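Does Line Color Matter? A Season of Counting Sunfish Bites at Cingate Pond
Josefina Bravo
Final report, Freshwater Recreation Seminar
December 19, 2020

Why I did this

My uncle owns three spools of fishing line in three colors and will defend each of them at dinner. Clear is for clear water, green is for weeds, and the yellow one is so he can see it, which he says the fish cannot. When the seminar asked for a question that could be answered with a rod and a notebook, I already had one, and a grudge to go with it.

The published advice was less help than I had hoped. Half the articles I read say line color is everything, and most of those have a link to buy line at the bottom. The other half say fish don't care. I wanted to know whether bluegill, which will bite a bare hook if they are in the mood, show any preference at all.

Method

I fished from the Tameck side of Cingate Pond, starting in June. Every cast used the same spinning rod, the same size 8 hook, and half a red worm under a small float. The only thing that changed was the leader: clear, green, or high-visibility yellow, all six-pound monofilament. I drew the color out of a hat before each set of casts. It was a fishing hat, so this counts as field equipment.

A cast was scored as a bite if the float went under within two minutes. Nibbles that only made the float shiver were written down separately and then argued over with my lab partner, who felt they should count because we had so many of them.

The plan called for 700 casts. I made 582. The missing ones are explained by a week of thunderstorms, a snapping turtle that took up residence under my spot, and the discovery that retying leaders takes longer than fishing does.

Results

Yellow did slightly better than clear. Green came last. The gap between first and last was small enough that my advisor asked me to stop using the word "won."

Time of day made a much bigger difference. The hour after sunrise beat every other hour with every color, and early afternoon was bad with all three. My best streak came on a gray morning with a light wind, on yellow line, and I have been asked not to tell my uncle.
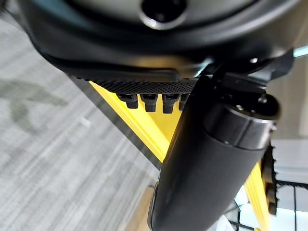

I also compared the first 100 casts with the last 100, to see whether I had simply gotten better at it. I had. The bite rate rose with all three colors as the summer went on, probably from learning where the drop-off was. That means part of what I measured was me, and a proper study would use someone who already knew how to fish.

Problems

The colors were not spread evenly over the hours. A hat does not know what time it is, and green got more than its share of afternoons. I would block the casts by hour next time.

Fuentealba Cove, my second site, had to be dropped. It was closed for dock repairs, then open, then full of milfoil. The Urer Creek inlet was suggested as a replacement, but it turned out to be ankle deep.

For anyone repeating this, bring more worms than you think you need and keep them out of the sun.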